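# About Jendetti

Most "about us" pages start with a founder who had a dream. Ours had a spreadsheet and a bad temper. Beatriz Guerreiro had spent years buying bread and pastry for cafés, and she'd grown tired of labels that said "artisan" on boxes coming out of the same warehouse as the boxes that didn't. She wanted somebody to check. She asked a few suppliers to do it themselves, got some very nice brochures back, and started Jendetti.

We're a small firm that checks what bakeries and cafés say about their food. If the sign says "baked here daily", we find out where "here" is. If it says "sourdough", we ask to see the starter, the flour invoices and the mixing times. We work out of two rooms in Cestgate, above a shop that sells curtain fabric, and we have no plans to move anywhere with a ping-pong table.

## What we do

A café owner, a grocer or sometimes a landlord with a food court pays us to look into a supplier's claims. We ask for records first. Then we visit, usually early and usually more than once. Then we write a plain report that says what we could confirm, what we couldn't, and what we think is simply wrong.

So far we've looked at 2,704 separate claims. Of those, 2,137 stood up. That's better than Beatriz expected when she started, and worse than the industry newsletters would have you believe. We'd also warn against reading too much into it. People who know their claims are rubbish don't often agree to have them checked, so our numbers probably flatter the trade.

The words that give us the most trouble:

- **Fresh.** Could mean out of the oven this morning. Could mean thawed this morning.
- **Traditional.** We've stopped asking which tradition. The answers took too long and didn't help.
- **Local.** One supplier's local covered most of a province.
- **Handmade.** Somebody's hand pressed the button, we suppose.

## What we don't do

We don't give out badges, stars, seals or stickers for your window. Clients ask for one fairly often and we keep saying no. A sticker says a place was fine on the day somebody looked, and it stays up for years after the baker has left and the flour has changed.

We don't do taste awards either. Plenty of honestly labelled bread is dull, and some of the best we've eaten came with a story that fell apart at the second question.

And we don't take money from the bakery being checked. If a supplier wants its own claims reviewed, we'll send it to another firm. Yes, that costs us work. It also means we can be rude when we have to be.

## Who we are

**Beatriz Guerreiro** runs the place and signs every report. She still does many of the early visits and she reads every invoice twice, including ours.

**Nele Buschmann** looks after records and methods. She trained as a baker, left over the hours, and came to us after complaining about a report we'd written. Her complaint was right. We had mixed up proofing time with total time, and the report was reissued with a correction on the first page.

Beyond that we bring in outside tasters and a bookkeeper when we need them. We won't call them family. They send us bills and we pay them.
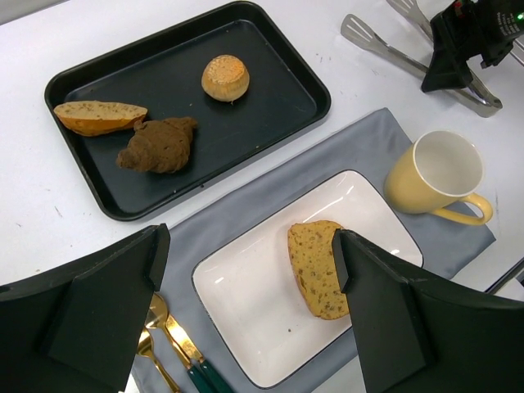
## The Kundivport job

We get asked about this one, so we'll give our side. A group of cafés in Kundivport hired us to look at their shared supplier, a bakery called Ibrahim. The rumour was that its "overnight dough" was a frozen product bought in. The cafés were fairly sure of it, and so, if we're being fair, were we.

It took 7 visits. The dough was made on site, it did sit overnight, and the records matched what we saw. The rumour seemed to have started with a delivery truck that Ibrahim had bought second-hand from a frozen food company and hadn't yet repainted. We wrote that down, the cafés weren't thrilled with the bill, and Ibrahim kept the contract.

Being suspicious for a living doesn't make you right. We try to keep that report handy.

## Working with us

Send us the exact wording of the claim, a photo of the label or menu if you have one, and the supplier's name. We'll tell you whether it can be checked at all. A fair number can't, and we don't charge for telling you so.

Ask us for past clients you can ring. Ring them. Don't take our word for it.

*Page last updated 07/07/2024*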